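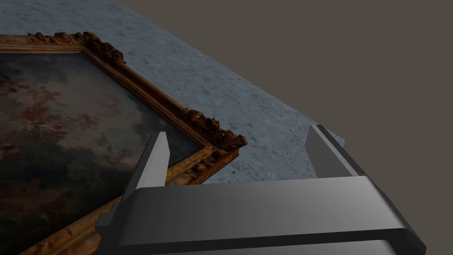

Household Tidying Routines in Shared Student Housing
Oi-ling Su and Apostolos Kyriakidis, Dostton

1. Purpose
The project examined whether a fixed weekly cleaning schedule reduces clutter in shared kitchens. It was carried out at Flollard residence in September.

2. Method
Residents of four kitchens followed a written schedule. Clutter was scored each evening on the Yeh scale, from 0 to 100. 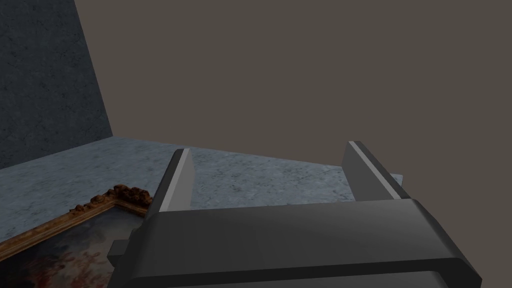

Figure 2. Gripper with fingers open.

3. Results
A total of 141 scores were recorded. Kitchens with a named person for each task scored lower than those with a general rota. Missing entries were excluded.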